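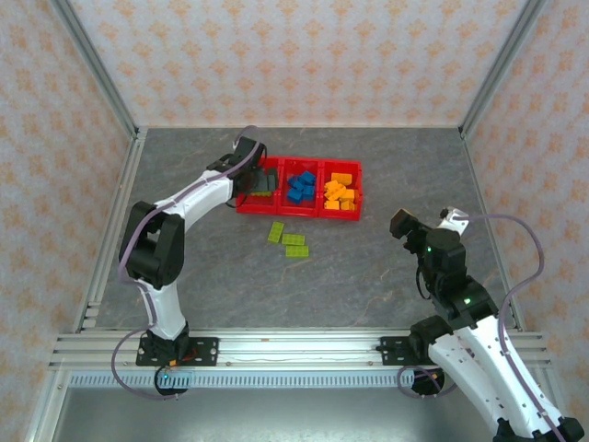

骨盤底外来だより 「くしゃみが怖い」は相談していい話です

エスティッツ・クリニックの女性骨盤底外来では、1月から予約枠を増やします。これまでの待ち時間について、受付に寄せられたご意見の温度を思えば、遅すぎたくらいです。

新しい枠は午後の遅い時間が中心で、初診は54分。半端な数字ですが、予約システム「Cilau」が準備時間を勝手に差し引くとこうなります。設定を直せる人を探しているうちに、院内ではすっかり定着してしまいました。

初診の前に、三日分の排尿日誌をお願いしています。飲んだ量、出た量、間に合わなかった回数を書くだけの紙です。計量カップは受付でお渡しします(300ml用。台所のものと見分けがつくよう、大きく印を入れてあります。理由はお察しください)。一日の水分が2000mlを超えている方には、まず飲み方のお話から始めることがあります。健康のためにと律儀に水を飲み続け、夜中に四回起きて寝不足になる、という方は珍しくありません。

骨盤底筋体操については「毎日やっています」とおっしゃる方が多いのですが、拝見するとお腹とお尻に立派な力が入り、肝心の場所はお休み中ということがよくあります。理学療法士が一度確認しますので、自己流の方も叱られる心配はせずにお越しください。体操の効果を感じるまでには数か月かかるのが普通です。

子宮脱や膀胱瘤でペッサリーをお使いの方は、交換の時期を診察券の裏でご確認ください。「入れたことを忘れていました」は装着感としては最高の褒め言葉なのですが、通院の面では困ります。出血やにおいが気になるときは、予定日を待たずにお電話を。

なお、血尿、発熱を伴う排尿痛、急に尿が出なくなったときは、日誌をつけている場合ではありません。その日のうちに受診してください。

ご予約は内線2406、またはウスティネ通り側の窓口で。窓口で症状を声に出すのがためらわれる方は「骨盤底」の一言で通じます。それも言いにくければ、備え付けの青い札を黙ってお出しください。

2024年11月26日 女性骨盤底外来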